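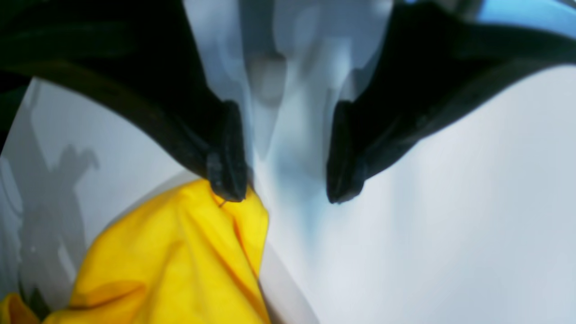
Usha Sastry wrote in to ask whether the Sellidus gripper kit is worth the money if all you want to do is fold laundry and pick up odds and ends, and whether the soft fingertips wear out.

Blog > Robots at home > Kits

Good question, Usha, and I've had the kit long enough now to have opinions! Short version: yes to the first part, and ask me again in November about the second.

I bought mine with the wrist camera option, which adds to the price but saves you from printing a mount and fighting with cables (I did that for my old Polside arm and I would not wish it on anyone). Everything arrived in one box, fingers already on, and I had it bolted to the arm and opening and closing in 32 minutes. The manual is 8 pages long and most of that is safety stuff.

What I love is cloth. My old gripper was fine with blocks and cups and hopeless with anything floppy. These fingers have squared-off pads at the ends, and they'll go in low over a crease and get hold of it with very little fuss. I've been running the same yellow cloth through it for days – drop it in a heap, reach in, grab, lift, let go, do it again. Out of 50 tries on my last long run it missed 8, mostly when the cloth had landed nearly flat and there was no fold to catch. I was grinning like a kid.

The camera view takes getting used to. The fingers fill up a lot of the picture, and you're always looking past two big black curves to find what you're after. Once you know where the tips meet you stop noticing. Shadows bother it more than I expected, so I've moved my lamp twice and I'm still not happy with it. A plain, pale work surface helps a ton.

Gripes? The software wants an account before it will do anything, and the default closing speed is way too fast for fabric. Turn it down first thing. There's a setting called Darkside for dim rooms that I tried for one evening and switched off, the picture went so grainy I couldn't make out an edge. And spare pads only come in sets of four, when I need two.

Lakshmi Bangera has the Bajpai kit and swears by it for small hard parts, screws and such. I've borrowed it for a weekend and she's right, it's lovely for that, very precise. For towels and T-shirts I'd still go with mine.

Next up is folding in half, with the edges at least sort of lined up. I've got one clean fold so far and a great many crumpled ones. If you've got a closing speed that works for thin cotton, put it in the comments, please!

328 shares | 32 comments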